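Kitchen Counter Project, Final Report
Tươi La (with Tâm Lò, who did the survey part)
Sat 28 June

So our project was supposed to answer one simple question: how do people lay out a small kitchen surface when they get to decide for themselves? I figured it would take a couple of weeks. We started in May and I'm typing this the night before it's due, so there you go.

Tâm wrote the survey and put it up in the Markcombe student housing group. We got 93 replies, way more than I expected! People have a lot of feelings about toasters. The question with the longest answers was the one about mugs (hooks, shelf, tree, or just left by the sink), and I read every single one. Mug tree people are very loyal.

For the second part we looked at small layouts and scored each one from 0 to 50 using a sheet we made up ourselves. You get points for open space in the middle, for being able to reach things without moving other things, and for food having its own spot. We changed the sheet twice, which our advisor was not thrilled about. The early scores are in a separate table and shouldn't be compared with the later ones.

The layout I kept coming back to was the one we called Triltlow. It has a brown tabletop, a light wood cabinet, a toaster oven at the side, a mug tree with two mugs, and corn in a round woven basket.

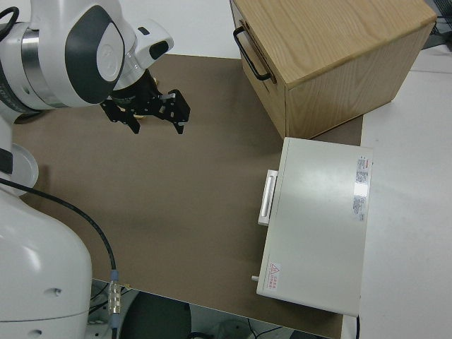
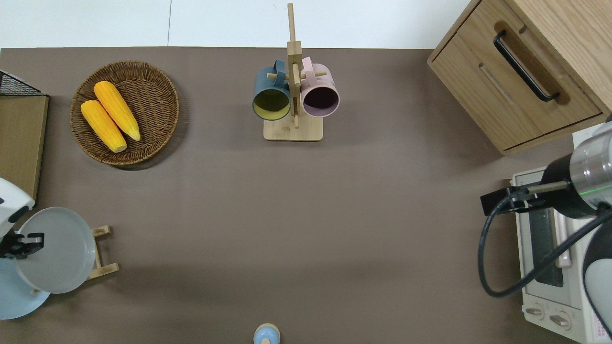
I gave Triltlow a high score for open space and Tâm went 9 points lower, mostly over the mug tree. Tâm thinks anything tall should go in a corner. I think mugs should be where you can grab them, and I'm still right about that! We left both scores in the report and didn't average them.

If I did this over, I'd finish the scoring sheet before scoring anything, and I'd ask about counter size in the survey. We totally forgot, so we can't say if people with less room do things differently. Tâm wants to send out a second round in the fall with that question added.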